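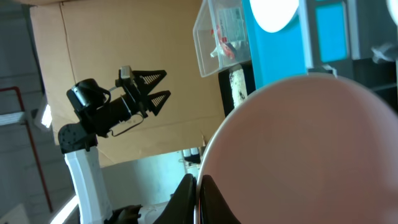 # Chapter 2: Clearing the Table

A meal is not over when the food is gone. Plates, bowls, cups, and chopsticks are still out, and so are the wrappers and the grains of rice that missed every mouth. Someone has to sort all of it, and the way it is sorted decides how long the washing will take.

In this chapter we follow the dishes from the table to the rack. Chapter 1 dealt with serving, and most of what you learned there about trays applies again, with the steps in a different order.

## Three kinds of leftovers

After a meal, what remains belongs to one of three groups:

- **Dishes and utensils**, which will be washed and used again
- **Trash**, such as wrappers and used paper
- **Food scraps**, including loose grains

Give each group its own place before you touch anything. At the Dutcombe training kitchen, where many of the exercises in this book were first taught, students lose points for picking up a plate before the trash bin is out.
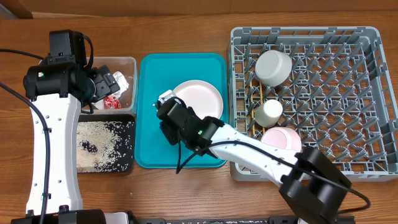

Keep the containers close together and within reach. If you have to walk to throw away a wrapper, you will tend to leave it on a plate, and it will end up in the sink. A clear bin is useful while you are learning – a fork or spoon dropped in by mistake is easy to spot.

Rice needs some patience. Sweep it toward one side of its tray, then collect it. Check the table around the tray as well, where stray grains like to settle.

## Using the rack

Bogumił Zieliński, who wrote the first version of this course, taught his students to load a rack from the far side to the near side. That way your sleeve never passes over a dish you have already placed. Dishes set upside down will drain, and those set upright will hold water. 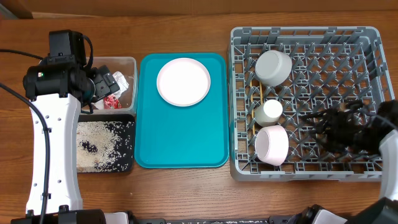
**Figure 2.1** A table set up for clearing, with three dishes upside down in the rack.

Cups and chopsticks take up odd amounts of space. Lay the chopsticks along one side, all pointing the same way, and fit the cup in where there is room. When you have a choice, leave the widest gap for the plates. 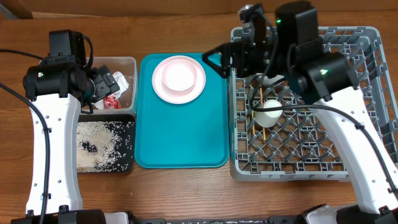 Stacking saves trips. A small bowl can ride on a plate, provided both have been scraped first. Take the stack apart before washing, and never stack a wide dish on a narrow one.

### Words to know

**Scrape:** to push food off a dish before washing it.

**Drain:** to let water run off a dish.

**Stray:** out of place, as in a stray grain of rice.

Section 2.1 begins with the trash.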